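Care and Packing of Gear for Outdoor Concerts, Parades and Street Fairs

Updated 14 April 2018

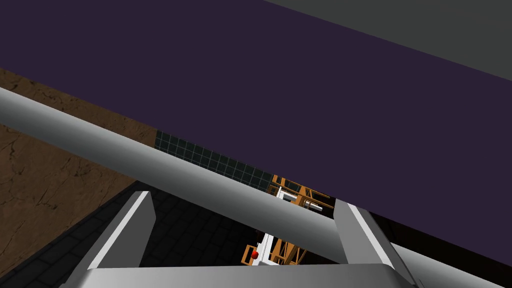

Purple surface with dark floor tiles below.

These notes cover folding chairs, a pop-up canopy, a hard-sided cooler, ground blankets and battery lanterns, as used for evening band concerts and the August street fair in Tronddale. Most of it applies to any event where gear is carried from a car to a lawn or curb, used for a few hours and carried back in the dark.

Folding chairs

Open every chair at home before the first event of the season. Sit in it with full weight and shift from side to side. A chair that creaks usually has dry pivots. A chair that leans has a bent leg or a missing rivet and should be repaired or taken out of use.

Clean the pivots with an old toothbrush and a little dish soap in warm water. Rinse and let the chair stand open until the joints are dry. Apply one drop of silicone lubricant to each pivot and work the frame open and shut a few times. Wipe off what squeezes out. Do not use cooking oil. It gets sticky and collects sand.

Fabric seats fail at the corners first, where the cloth is sleeved over the frame. Look for thinning on the underside. A corner can be reinforced with a patch of canvas sewn on with upholstery thread. Iron-on patches are not suitable, as many chair fabrics soften under an iron.

Plastic feet crack and drop off. Replacement caps are sold by outside diameter of the tube, so measure the tube and not the old cap. On soft lawns, chairs with narrow feet sink on the side where the ground is wettest. A slit tennis ball on each foot spreads the load well enough for an evening. Remove the balls before storage, as they hold water against the metal.

Store chairs folded, upright, in their bags, off a bare concrete floor. A strip of scrap lumber under them is enough.

Pop-up canopy

The canopy described here is an Entili with a steel frame. Other makes differ in the latch but not much in the rest.

Setting up requires two people. Place the closed frame in the center of the spot. Each person takes two legs at opposite corners, lifts slightly and walks backward until the frame is half open. Drape the top over the frame at this stage and fasten the corners. Then continue until the frame is fully open and push the corner sliders up until they click. Extend the legs last, one side at a time. Going straight to full leg height with the top still off means reaching over your head to do the corners, and the fabric catches on the truss bolts.

Keep fingers clear of the scissor joints during the walk out and the walk in.

Every leg gets a weight or a stake, including in still air. On grass, use the stakes at an angle, head leaning away from the canopy. On pavement, use weights fixed low on the leg with a strap that cannot slide. Sandbags made from a short length of capped drain pipe work well and do not leak. Water jugs hanging from the top corners swing and are a trip hazard. If the wind picks up enough to lift the edge of the roof, take the canopy down. Lower it first, then remove the weights.

Check the event rules beforehand. Some towns do not allow stakes in parks with sprinkler lines, and many do not allow canopies on the curb side of a parade route at all.

A top that has been put away damp will mildew in a few days. If it has to be packed wet, open it again the next morning and leave it up until the seams are dry. Seams dry last. Light mildew comes off with white vinegar and water in equal parts, applied with a soft brush, left for 30 minutes and rinsed. Test a hidden spot for color first. Bleach weakens the stitching and strips the coating.

Cooler

Chill the cooler before packing it. Put a sacrificial bag of ice inside the night before, close the lid and leave it indoors. In the morning, discard that ice and pack fresh. A cooler taken straight from a hot garage uses up a large part of its first load of ice cooling its own walls.

Use more ice than food by volume. 2 parts ice to 1 part food is a usual figure. Block ice lasts longer and cube ice cools faster, so a mixture is practical: block at the bottom, cubes filling the gaps. Frozen water bottles can stand in for the block and be drunk later.

Pack in reverse order of use. Raw meat, if there is any, goes in a sealed container at the bottom or preferably in a separate cooler. Drinks go in a separate cooler as well when space allows. The drinks lid is opened constantly and the food lid is not.

Leave the meltwater in place while the ice is still floating in it. It is close to freezing and keeps cans cold. Drain it only if food is at risk of getting soaked.

Perishable food should stay at 40 degrees F or below. Keep a refrigerator thermometer in the food cooler, near the top, where it can be read without unpacking. Food that has been out of the cooler for more than 2 hours gets thrown out. In very hot weather, above 90 degrees F, the limit is one hour.

The Evus cooler we use has a drain plug with a rubber washer. The washer flattens with age and begins to weep. Turn it over once. When the second side is flat, replace it. To check, stand the cooler on dry newspaper with an inch of water inside and look at the paper after dinner.

After use, wash with dish soap, then wipe with a paste of baking soda and water if there is an odor. Prop the lid open with a folded rag until the inside is dry, and store it with the lid slightly open.

Ground blankets

A blanket laid directly on evening grass is damp within the hour. Put a waterproof layer underneath. A vinyl tablecloth with flannel backing, flannel side up, stays put under a blanket better than a plastic tarp and makes less noise when people move.

Fold the two layers together, dry side in, so that they come out of the bag in the right order. Sew a loop of tape at each corner of the lower layer if the site is windy, and pin it with tent pegs pushed in flush.

Grass stains in cotton should be treated before washing. Work in liquid detergent, wait, then wash in the warmest water the care label permits. Do not put the blanket in the dryer until the stain is gone. Wool blankets should be shaken, aired and brushed, and washed only when needed.

Lanterns and flashlights

Alkaline batteries left in a lantern over winter will leak sooner or later. Remove them at the end of the season and tape them in pairs to the outside of the lantern with the date of purchase written on the tape. Old and new cells should not be mixed in the same compartment.

If a cell has leaked, put on gloves, remove it and clean the contacts with a cotton swab and white vinegar. Follow with a swab barely damp with water, then dry. Stubborn crust can be lifted with a pencil eraser. A contact that has lost its plating will corrode again, and the lantern should be watched.

The small Wilix lantern takes 4 AA cells and is bright enough for packing up. For use during a show, tape a piece of red cellophane over the lens. It gives enough light to find a cup and does not bother the row behind. Headlamps are better for carrying gear back to the car, but point them at the ground in a crowd.

Do not leave spare batteries loose in a bag with keys or coins. The 9-volt type is the worst for this, having both terminals on the same end. Keep the cap on or cover the terminals with tape.

The bin

Keep small items in one lidded plastic bin that stays packed from spring until fall. Ours contains:

Trash bags
Paper towels
Hand wipes
Bottle opener
Roll of duct tape
Clothespins
Bug repellent
Sunscreen
Basic first aid kit
Rain ponchos
Earplugs, foam, and a pair of earmuffs in a child's size
Pencil and notepad

Tape a list of the contents inside the lid. When something is used up, circle it on the list and replace it before the next event. Sunscreen and some ointments carry expiration dates and do not do well in a hot trunk, so those two come into the house between trips.

Loading the car

Load the canopy first, flat on the floor, then chairs, then the cooler, then blankets and the bin. At the site this comes out nearly backward, which suits the setup: the blanket claims the spot while the heavy pieces are fetched. If a hand truck is used, strap the cooler to it with the drain plug facing away from the wheels.

For the return trip, put wet things in a trash bag of their own and leave the bag on top. Empty it the same night.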